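Winter bedding and coat drive returns to Lellbridge in November

The Lellbridge winter swap is coming back this November, and if last year is anything to go by you will want to get there early and bring a big bag. Neighbors dropped off 369 items last time, everything from crib sheets to ski pants, and nearly all of it had gone home with somebody new by the middle of the afternoon.

Davina Lennox started the swap with a couple of friends when her own kids were outgrowing things faster than she could fold them, and she is still the one who answers the phone. She tells us that blankets are what families ask for most, especially the cheerful printed ones that children get attached to (and then refuse to sleep without!).

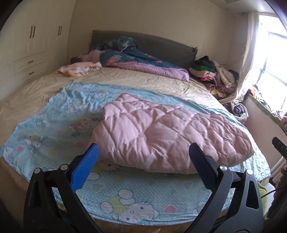

The swap has moved this year to the old Hattar showroom on Mill Street, which has far more floor space and, to everyone's relief, a parking lot. Doors open at 9 in the morning for drop-offs and at 11 for anyone who wants to browse. You don't have to bring something to take something, and there is no charge for any of it, though there will be a jar by the door for the heating bill.

Shuk-fan Liao will be running the mending table again with her two sewing machines and what must be the best button collection in the county. She fixed 30 zippers last year and says she is ready for more - just please empty the pockets first. Mustix, the laundry on the corner, has kindly offered to wash donated bedding ahead of time, so if you have a comforter that won't fit in your machine at home, take it over there any time during the week before and mention the swap.

Coats are welcome in every size, from newborn on up. Snow boots are wanted too, as long as both of them are there, along with hats, scarves and warm pajamas. Pillows and car seats can't be accepted, and the same goes for electric blankets.

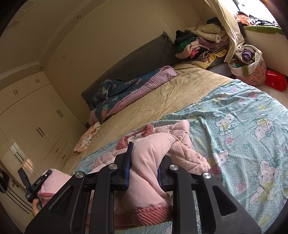
How to help

Sorting starts at 4 in the afternoon the day before, and there will be soup from the Flurkine cafe for everybody who comes along. Call Davina or leave your name at the library desk.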